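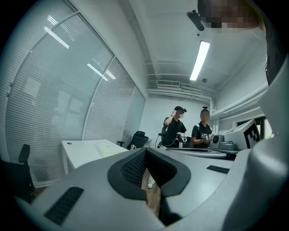
Saturday, room notes, started 9:40 with coffee

Blinds first, as they are what everyone complains about. The glass wall has been fitted with the white horizontals from Celeo for a month now and we still don't have agreement on which way the slats should tilt. Tilted up, you get the corridor lights. Tilted down, you get the corridor's shoes, and the corridor gets ours. I have left them closed and written CLOSED on the whiteboard outside, where it can be misread as referring to the whole room.

Light readings, meter flat on the white desk, ceiling lights on, same spot each time:

blinds closed: 369 lux
blinds open: 389 lux

So the great blinds argument of March concerned 20 lux. I plan to mention this at lunch on Monday and then eat very slowly.

The reflections are another matter. Even with the blinds shut, the glass picks up the ceiling lights as long streaks across the upper part, and if you stand by the work table and look left they are right at the edge of your eye. Flendwood (building management, ticket 1471) suggested "a matte film or similar." Asked for a price. Was sent a brochure about carpets. We have a wood floor. Asked again.

Air conditioning. The unit along the back wall near the ceiling has two settings as far as I can tell, Off and Opinion. Held a strip of tissue at head height in a few places with the fan on low. At the white desk it barely moved. In the middle of the floor it stood out sideways. At the work table it hung straight down, so that end gets nothing, and people there turn the fan up, and people in the middle put a sweater on and turn it back down. This accounts for most of last week. Try the louvers pointed up before anyone touches the thermostat again.

The pipe under the unit: Pietrzak came to look at it Thursday, said it was fine, charged for the visit. Still ticks for a few minutes after the unit goes off. I find I have started waiting for it.

Furniture. The desk is a Skonia, bought because it was white and the walls were white, and on that basis a success. It collects things. The rule agreed in the last meeting was that it stays clear for paperwork. Current state: flat white box, small white cup. I will give whoever it was credit for matching. Cup owner please come forward, the cup is going to the kitchen at five and after that it belongs to the kitchen.

Tried the desk in two positions on paper. Turned along the glass it frees up the back, but then the chair has nowhere to go except into the blinds, and the bottom slats will get chewed up. Leaving it where it is. The chair that lives against the blinds should move as well, same reason. I moved it before ten. By eleven it had found its way home.

Chairs generally: the black ones roll well on this floor, a bit too well. Push back from the desk with any enthusiasm and you arrive somewhere else. Ordered a mat. If the mat is ugly we put it under the desk chair only. If it is very ugly, likewise, but with a plant.

Walkway. Measured from the work table across to the blinds, since we keep saying the room is small without checking. 389 cm, and yes, the same number as the lux reading. I checked twice to make sure I hadn't copied from the wrong line. Plenty for people to stand and talk in the middle, which they do, all day, in the exact place where the air comes down. No wonder about the sweaters.

Tape on the floor was proposed to keep the walkway clear. I'm against it. The last tape took the finish off in the other room and Flendwood still brings it up.

To do:
- louvers up, repeat tissue test, same four spots
- chase Flendwood on film, 1471, attach a picture of the floor so they stop with the carpets
- chair away from blinds (again)
- mat
- decide on the slats and write it down INSIDE the room
- dispute the Pietrzak invoice, or else get used to the ticking

16:50. Louvers up. Tissue in the middle now hangs at a slant, at the work table it moves a little. Better. Two people have told me it's stuffy. Cup still on desk.

17:05. Cup to kitchen.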